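Subject: Re: [cell-upkeep] left hand losing grip on long brackets after hand swap
From: Milagros Ibarra
To: cell-upkeep list

Baltasar Bravo wrote:

> We swapped the multi-fingered hand on the left arm of our kitting cell
> at Zekelberg in October. The old one had a finger that would not fully
> open. The new hand passed its self check and picks the big cage parts
> with no trouble. On the long brackets it gets hold of the part, lifts,
> and then the part turns in the fingers before it is clear of the tray.
> Error 218 comes up, we clear it, and it does the same thing again a few
> parts later. The right side has the parallel gripper and is fine.
>
> I have already raised the grip force twice. It helped for one shift.
> Is there something in the swap procedure I missed? The Rikeo manual
> only says to bolt it on and run the check.

Baltasar,

We have the same arrangement at Stundstead, hand on the left and parallel gripper on the right, and we had the same fault after our first swap. I would put the grip force back where it was before doing anything else. On our cell 218 means the finger positions changed after the grasp was confirmed. It does not mean the force was low. With the force turned up the fingers push harder on a part they are holding in the wrong place, and a long part turns more easily.

The self check only moves the fingers through their travel and compares them with each other. It knows nothing about where the hand sits on the wrist. If the hand went back on a little rotated, or the tool offset still belongs to the old hand, the check passes and the cage parts still pick, as they are big and there is plenty to hold. The narrow ones show it.
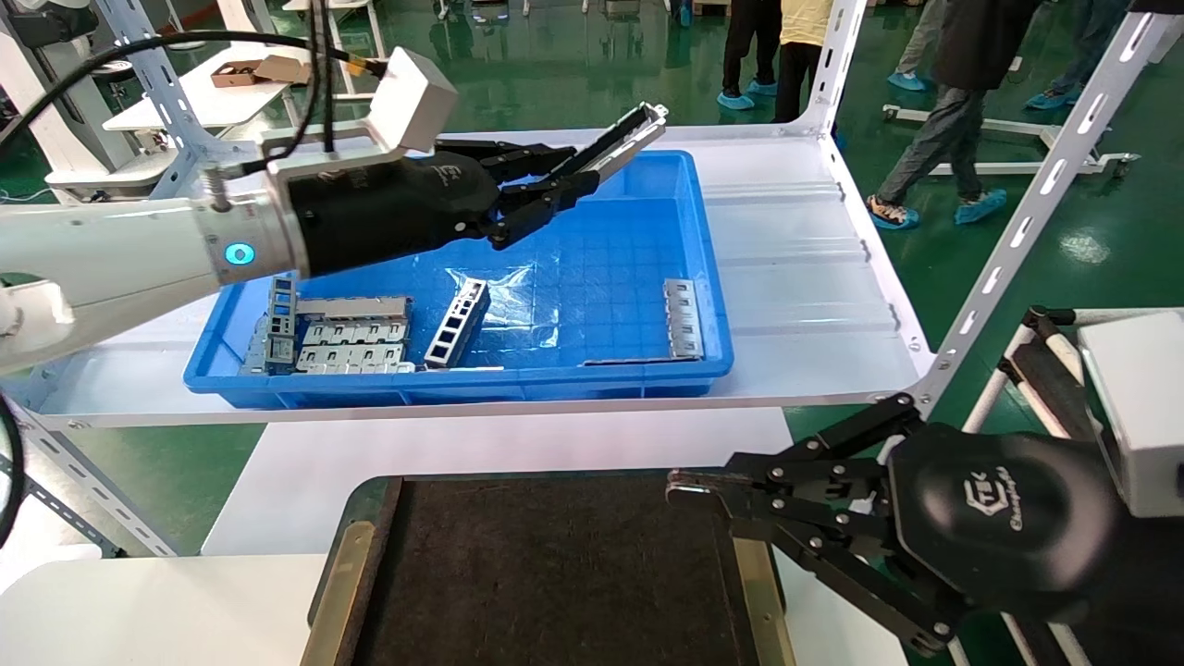 The order we use now, with the cell locked out for the first part:

Take the hand off again and wipe both faces of the wrist joint. Ours had a thin smear of old thread locker on one side. You could feel it with a fingernail but not see it. Put the hand back on, start all the bolts by hand, and tighten them crosswise in two passes.

Check the cables before you power up. Turn the wrist by hand to both ends of the range it uses over the tray and watch the slack going up from the sensor housing. If a cable goes tight at one end it will pull on the housing, and then you are chasing a camera problem as well.

Power up, run the self check, then redo the tool offset from scratch. Don't edit the old numbers. We tried that, and the wrist angle field kept the old value until the whole record was deleted and made again. Ours is record 2039, yours may be numbered differently.

Redo the camera to hand calibration after the offset, in that order. If you do it first, you have to do it again.

Then teach the long bracket grasp again with the part lying where it normally lies in the tray. Close the fingers at low force, look at whether the thumb meets the bracket squarely, and only then lift. Let it hang for a minute. If it creeps, move the grasp point toward the middle of the part a little at a time.

Two other things to look at while you are there. Check that the tray is sitting flat on the shelf. We had one with a bent corner that rocked when the hand pressed down, and it looked just like a grip fault. And if you line your trays with plastic sheet, see that it lies flat. A fold under a thin part lifts one end enough to spoil the grasp. Change the sheet when it gets scratched, too, since the camera on ours starts to find edges that aren't there.

Finger pads: if the hand is new they should be fine, but wipe them with alcohol. The parts that come to us from Araya have a light oil on them and it builds up. We wipe at the start of each shift and write it on the sheet by the cell.

After all of this we ran 563 picks on the long brackets with the force at the original setting and got 2 faults. Both were parts that had been loaded on top of one another, so I don't count them against the hand.

I don't know what your controller version is. If it is older than ours, the delete option for the tool record may be under the service login. Send me the version and the fault log from one shift, with the finger positions included if you can export them, and I will compare them with what we had. If the positions all drift the same way it is the mounting angle. If only one finger moves, it is probably that finger, and the hand should go back.

What did you do with the old hand? We found a spring clip out of place in one that would not open, and it could be fixed on the bench.

Milagros Ibarra
Cell maintenance, Stundstead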